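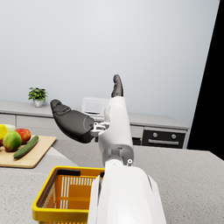 Most of what goes wrong on a bike you've just put together goes wrong at a bolt, and that's our whole topic for session two. Session one was bearings, so if you missed it, get the notes from Liesbeth Wouters at the Stolstead bench before you start pulling anything apart. I want you to get in the habit of looking at any fastener and asking what it's really holding. Take the small round one on the right side of the joint housing on that white hand. Is it a pivot? A cover screw? Does it carry load or just keep the dirt out? I can't tell from the outside and neither can you, and that's exactly the spot you'll be in when somebody wheels in a bike with odd hardware on the seatpost. You have to work it out before you put a wrench on it!

## What a bolt does

A bolt is a spring. I know, it doesn't look like one, but when you tighten it you're stretching it a tiny bit, and the stretch is what squeezes the parts together. That squeeze is called preload, or clamp load, and it's the thing you care about. Torque is just the handle we use to get at it, because we can measure a twist with a cheap tool and we can't easily measure a stretch.

The annoying part is that most of your effort goes into friction, under the head and in the threads, and only a small share ends up stretching the bolt. So the same reading on the wrench can give you quite different clamp loads depending on whether the threads are greased, dusty, dry or full of old threadlocker. (Write that down. It comes back in the practical.)

## Grease, paste, threadlocker

People mix these up all the time, so let's go through them slowly.

**Grease** goes on steel bolts heading into aluminum, on pedal threads, and on quill stems if you ever meet one. It stops corrosion and makes the torque reading more trustworthy. If a manual says dry, leave it dry. The number in the manual goes with the condition in the manual.

**Carbon paste** is grease with grit in it. It's for the surfaces being clamped -- seatpost in frame, bar in stem -- so you can hold things still with less squeeze. Keep it off the threads, please. Lutz Stüber spent most of an afternoon in August picking it out of a set of stem threads for one of your classmates, and he'd rather not do it again.

**Threadlocker** is for bolts that shake loose and don't get much preload to begin with: rotor bolts, some derailleur hardware, the little ones on cleats. Use the medium kind. One drop. If it's running down the part you've used too much.

Many bolts come with a patch of dried threadlocker already on them. If the patch is still there, don't add anything.

## Stems, in the order I want you to do them

We'll be working on the Mansour frames, the ones with 43 mm tires, so there's plenty of leverage at the bar and you'll notice right away if the stem is slipping.

1. Top cap first. Snug only. It sets the headset bearing and it's not holding your stem on, whatever your uncle told you.
2. Check for play. Front brake on, rock the bike, fingers around the lower headset cup. Any knock, go back to the top cap and give it a touch more.
3. Line up the stem with the wheel. Stand over it, close one eye, move, look again. It takes longer than you think.
4. Steerer clamp bolts, alternating, a bit at a time. Never one all the way and then the other.
5. Faceplate. Start every bolt by hand. Then go around in a cross pattern, keeping the gaps even top and bottom unless the stem is marked otherwise.
6. Final pass with the torque wrench at the printed value.

The practice stems are marked 6 Nm on the faceplate. That is for these stems. Yours at home may say something else, and yours at home wins. If there's no marking, look up the maker's document, and if the bar and the stem disagree, take the lower number.

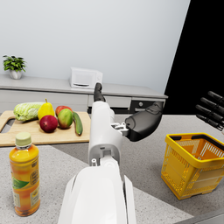 *Fig. 2. Hand with the thumb up; wooden cutting board on the counter to the left.*

## Using the torque wrench

You'll have two types on the bench. The click type lets go with a small jump when you hit the set value. The beam type has a pointer on a scale and you read it yourself. I like the beam type more than most people do -- it's ugly, but there's very little inside it to drift.

With the click type, listen for one click and stop. I see a lot of click-click-click, just to be sure, and each extra click nudges the bolt a little further. Pull smoothly, too. If you jerk the handle, you'll sail right past the setting before the mechanism can let go. Hold it at the middle of the grip, since some wrenches read differently if you choke up on them.

When you're done, wind the click type back to its lowest setting (lowest on the scale, don't unscrew it beyond that). The wrenches live in the drawer under the Tranow stand.

Also: a torque wrench isn't for undoing things. Use an ordinary hex key for that. A fresh one, pushed all the way in! Rounded bolt heads are nearly always a half-seated key.

## When the bolt's already ruined

Happens to all of us. Try these in order and stop as soon as one works:

- Clean out the socket with a pick. Often it's only mud.
- Tap a fresh hex key in with a light hammer.
- Try a Torx bit slightly too big for the hole, tapped in the same way.
- Penetrating oil, a cup of coffee, then try again. Keep it well away from rotors and pads.
- Drill the head off. Come and get me first.

If it's aluminum hardware, be gentler at every step. Titanium likes to gall, so it wants anti-seize going in, and if you find a titanium bolt with none on it, assume it'll fight you.

## Before next time

Read the fastener chapter in the course binder, and do the worksheet on the back page. There are 3 questions about the Dulville crank and I'd like to see your working, including the unit conversions. Newton-meters and inch-pounds aren't close to each other, and mixing them up is a quick way to snap something.

Bring your own hex keys if you've got them, and eye protection for the drilling demo. We start at the stands, so go straight there and put your bag under the bench.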